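# Does wrist-only input hold up when the basket moves?

Notes, 4 February 2024.

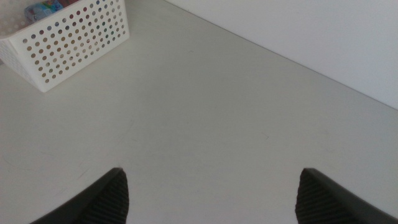

**How much does a picking policy lose if it never gets an overhead view?**

Less than I expected when the basket stays put, and a lot more than I expected when it doesn't. The rest of this post is about the second half of that sentence.

## Setup

The task is unchanged from the August post: take one packaged item out of a perforated white basket and set it down on the open part of the table. The policy predicts short chunks of end-effector deltas plus a gripper width. The only thing I varied was what it gets to look at.

- **Both:** wrist view and a fixed overhead view
- **Wrist:** wrist view only
- **Wrist+H:** wrist view only, with a short history of past wrist frames

All three were trained on the same 800 demonstrations, with the same encoder and a batch size of 2,560 frames. Mahfuz Dissanayake collected most of the demonstrations, and his style is visible in the data: he approaches high, pauses, then drops almost straight down. I kept the pauses in. Trimming them is a separate question and I have opinions about it, but one variable at a time.

The training code is our Clellska fork. Evaluation runs through Pokusholm, which randomizes the start pose and logs everything to disk before I can talk myself into discarding a bad run.

## Fixed basket

With the basket in its training position, Both and Wrist were close enough that I would not rank them. Wrist was slower over the first stretch of each episode and then caught up. Wrist+H was no better than plain Wrist, and a bit jerkier on release.

## Moved basket

This is where the three come apart. I shifted the basket toward the wall in steps, and also rotated it. Both degraded slowly. Wrist degraded slowly as well, right up to the point where the basket no longer showed in the first frame, and then it fell off a cliff. The arm went to where the basket used to be, closed on nothing, and lifted.

The useful variable is therefore basket visibility at the start of the episode, more than distance moved. A corner of the basket is often sufficient. When only the rim or one wall is in view, the first few chunks tend to bring the rest of it in, and from there the policy behaves normally. The hole pattern in the walls might be helping as a texture cue, but I haven't tested a smooth-walled basket and won't claim it.

Wrist+H did help here, which I can't fully explain. History should be useless if none of the frames contain the target. My best guess is that it lets the policy notice it has been static too long, so it drifts, and drifting sometimes finds the basket. I would call that luck with a mechanism – not search.

## A cheap fix that mostly worked

I added 34 recovery demonstrations. Each starts with the basket fully out of view, and the operator sweeps the wrist in a slow arc before approaching. Retrained from scratch, Wrist then handled the far positions nearly as well as Both. The cost was around 666 extra control steps per sweep in the worst case, so it is not free. Most of that was the operator being careful, and the policy copied the carefulness faithfully.

Stamatopoulos, our older scripted baseline, does the same sweep faster. It also knocks into the rim more often.

## Open items

- Replace the basket with a smooth one of the same size.
- Rerun Wrist+H with the recovery data. I only had time for plain Wrist.
- Check whether the sweep survives on the Vindside arm, which has a different wrist offset and a narrower field of view.
- Rotation results are thin. I did fewer rotated trials than shifted ones and pooled them, and I should split them before quoting anything.

Logs and configs are in the usual place, under the same name as this post.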